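Cups, mats and wire baskets – a small table gallery
Posted 13 Apr 2022 in Tables

I've been promising a page of table bits for ages, and since most of you who write in want to know about placemats (really! placemats!) I thought I'd better get on with it.

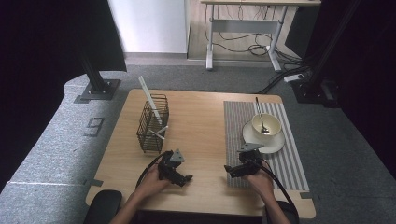
So this is the small-table page. No dinner services, no candlesticks, nothing you'd need to climb on a stool to fetch. I mean the sort of table where one person has one hot drink and there's a bit of stuff next to it that lives there permanently. I'm very fond of that sort of table. I have two at home and would have a third if I could work out how to get past it to the fridge.

A few of you sent your own thoughts after the tray page last July, and I've worked them in with the captions. Click on anything to make it bigger, and do use the comments if you know where to get more of something, as half of what I own has been discontinued.

Cup and saucer

I've gone back to saucers. For years it was mugs and nothing but mugs, and then I was given a plain white cup and saucer and realised how much I'd missed having somewhere to put the spoon. White goes with everything, it can be replaced one piece at a time, and if the saucer comes from a different set hardly anyone will notice. Dulce Villalobos wrote to say she buys hers singly from charity shops and has never paid more than the price of a bun.

The cream inside

A cup that's white outside and creamy inside makes tea look nicer. I'm sure there's a proper reason. Coffee doesn't seem to care either way. Renzo Sanna disagrees with me about this and has done so at length, by email, with attachments.

Spoon in the cup or spoon on the saucer?

I was brought up to put it on the saucer and I leave it in the cup every single time. It's a terrible habit if you're the kind of person who gestures. A long-handled spoon is worse for tipping a small cup, so if you have a drawer of the tall latte sort, keep them for the tall latte glasses. I don't, but you should.

Stripes, lengthwise

Right, placemats. Grey and white stripes are my favourite by miles, and I like them running away from me so the table looks longer than it is. Turn the same mat the other way and everything goes a bit deckchair. If yours has a plain border down one side, try it on the left and then on the right before you decide – I always think I know which I'll prefer and I'm always wrong.

My own striped ones came from Grinumis, which was a lovely little shop that has now closed, so please don't write and ask me for the link. They get washed at 40 and dried flat. I ironed one once and it came out shaped like a kite.

Cloth or wipe-clean?

Cloth if you've got a washing machine and some patience, wipe-clean if there are children or if you eat a lot of beetroot. Yatziri Maldonado keeps cloth ones on top of wipe-clean ones, which struck me as bonkers until I went round for lunch and saw how quickly she cleared up after the soup.

Light wood, rounded corners

I'll always choose a light wooden top if there's a choice. Crumbs don't show so much and the room feels bigger. Rounded corners are for people like me who walk through their own house in the dark – I had a square one for 19 years and my hip still remembers it.

It does mark, though. Wipe up rings straight away, and if you miss one, a dab of oil on a soft cloth will sometimes shift it. Sometimes it just makes a shinier ring. Try it somewhere out of the way first (I say this having done the very middle of mine).

The black wire basket

Oh, I do love a wire basket. Mesh ones are light, you can see what's in them without tipping everything out, and they don't collect that grey fluff in the bottom that wicker does. The small rectangular ones are best on a table this size. A round one always seems to take up more room than it ought to, and you can't push it up against anything.

Mine is a Drirnetti, bought for letters. It held letters for a week. Since then it's had napkins, seed packets, a tape measure, reading glasses and, for most of one winter, satsumas.

Long things in short baskets

This is the one everybody asks about. If you put anything long in a little basket it'll lean, and if you put two long things in they'll lean in different directions and you'll catch one with your sleeve. I've tried standing them all up in one corner, which works until you take one out. Eliseo Cisneros suggests weighting the bottom with something flat, and Nahom Berhe says to give up and buy a tall jar. I now have a tall jar. The long things are still in the basket, and I couldn't tell you what's in the jar.

Basket left, cup right

I'm right-handed, so anything I'm going to drink from goes on the right and the clutter goes on the left. It sounds like nothing at all, but I spent a fortnight with them swapped over when we had a visitor's laptop on the table and I reached across my own tea more times than I'd like to admit. Left-handers, I'd love to know if you do it in reverse or if you've just got used to everyone else's arrangement.

Leave a gap, too. A basket butted up against the edge of a placemat will creep on to it, and before you know it your saucer's on a slope.

Black with white

A bit of black on a pale table does it a world of good. It needn't be a basket – a pen pot would do, or a pepper mill. The Cervantes range has some nice plain black pieces, although I thought the big tray was too heavy once it had anything on it. Two black things is plenty for me. My sister has gone further and her kitchen now looks like a very smart solicitor's office.

What I'd leave off

Coasters, if you've already got a mat and a saucer. Anything with a motto on. Salt, unless you're eating. Flowers are lovely, but on a really small table they end up on the floor by teatime, at least in a house with a cat in it.

A note on prices

Several of you asked me to put prices in and I'm afraid I've hardly kept a receipt in my life. The only one I can find is for a Lirkov side table, secondhand, 200 with delivery, and the delivery man had to take its legs off on the landing. I'd still buy it again.

Next page will be jugs. I've got rather a lot of jugs, so if you have a favourite shape let me know in the comments and I'll go and see whether it's in the cupboard under the stairs.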